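Microfiber Cloths: Washing and Care
Mindham Home Notes, 11/13/19

Microfiber holds dust in its loops. Once the loops are clogged with lint, softener or wax, the cloth smears. Most cloths that get thrown out only need a proper wash.

Shake the cloth outdoors first. Wash warm with a small dose of plain liquid detergent, apart from cotton towels. Skip bleach and fabric softener. For greasy cloths, presoak 10 minutes in warm water with a drop of dish soap.

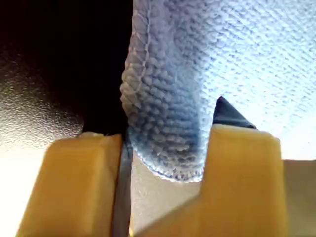

Light blue microfiber cloth with looped pile and stitched hem.

Hang to dry, or tumble on the lowest setting without dryer sheets. High heat fuses the fiber tips, and a fused cloth can scratch gloss paint.

Check the hem after each wash. Trim stray threads with scissors; do not pull them. Cloths with an open seam go to the garage bin.

Expect around 200 washes from a dense cloth. Thin ones wear out sooner.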